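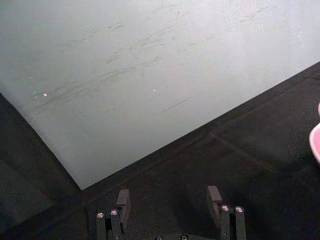
Pale work surface with light scuff marks.

Brutine Potting Bench Top

The Brutine bench top is a removable work surface for potting benches, greenhouse staging and garden tables. It sits on the frame you already have and gives you a smooth, flat area for filling pots, sowing trays and dividing plants. Sold as a top only. Legs and frames are listed separately under the Masson range.

Sizes

The top comes in two lengths. The short one suits a single bay of greenhouse staging and the long one, at 66 inches, covers a full Masson frame from end to end. Both have the same depth. If your frame is an odd size, measure the outside edges of the rails before ordering and allow for the overhang at the front.

Fitting

Lay the top face down on a blanket and set the frame upside down on it. Mark the holes through the rails, then drive in the screws from the pack. There are 6 screws for the short top and the same number of spares. Do not use longer screws than the ones supplied. Turn the bench over with a second person holding the other end.

If you want to lift the top off for the winter, use the Amura clips instead of the screws. They grip the rail from below and come away by hand. The clips fit square rails only.

Using it

Brush off loose compost when you finish. For dried mud, lay a damp cloth on it for a few minutes and then wipe. Dish soap and warm water will take off most green algae. Avoid wire wool and scouring powder.

The surface will mark with use. Clay pots and gravel leave fine gray lines, mostly where trays get pulled toward you. These are on the surface and do not affect how the top works. A plastic eraser pad lifts the lighter ones.

Do not stand a paraffin heater or a hot kettle directly on the top. A heated propagator is fine as long as it has feet.

Spring sowing

Many customers buy the top for seed work in March and April. A light surface makes small seed such as snapdragon, poppy and lobelia easier to see if you spill it. The Prillitz tray guard clips along the back edge and stops compost from going down behind the bench. It can be fitted to either length and moved from left to right.

What is in the box

Bench top
Screws and spares
2 felt strips for metal frames
Fitting sheet

Delivery and returns

The short top goes by regular parcel. The long top goes by freight and the driver will call ahead. Please check the corners before you sign. Unused tops can be returned in the original packing. We cannot take back a top that has been drilled.

We keep up to 2,000 tops in stock ahead of spring, but the long size often runs low by May. If it shows as out of stock, leave your email address on this page and we will write when the next batch arrives.

Goes with

Masson bench frame, short or long
Amura clips, pack of four
Prillitz tray guard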